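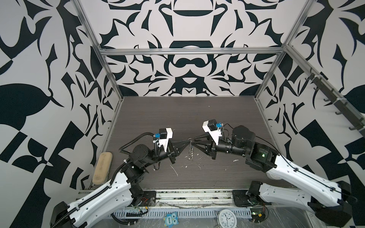 Ticket n° 4000
Objet : décalage des raccords à l'impression, papier peint Allero noir et blanc
Produit : Sevik, module de mise en page
Ouvert le 28 janvier 2026
Priorité : normale
Statut : résolu

Problème signalé
Le motif à feuilles ne raccorde plus d'un lé à l'autre. Le décalage est de 14 mm à droite, nul à gauche. À l'écran, l'aperçu est correct. Même fichier imprimé en juin sans défaut.

Suivi
1. Profil papier réinstallé. Pas de changement.
2. Export en PDF puis impression hors de Sevik. Le raccord est bon, le fichier source n'est donc pas en cause.
3. Journal d'impression demandé au client. Erreur 151 à chaque lé, « échelle non appliquée ».
4. Test à l'atelier de Tinordale avec la file Jia : la largeur du lé est lue à 589 mm, valeur par défaut, au lieu de celle du document.

Cause
La mise à jour du pilote Jia a réactivé l'option « Largeur automatique ».

Solution
Préférences > File > Largeur : choisir « Document ». Vider la file, redémarrer Sevik, relancer deux lés de contrôle.

Retour client
Raccords conformes sur les deux lés. Il reste à refaire le lé de droite, commande séparée.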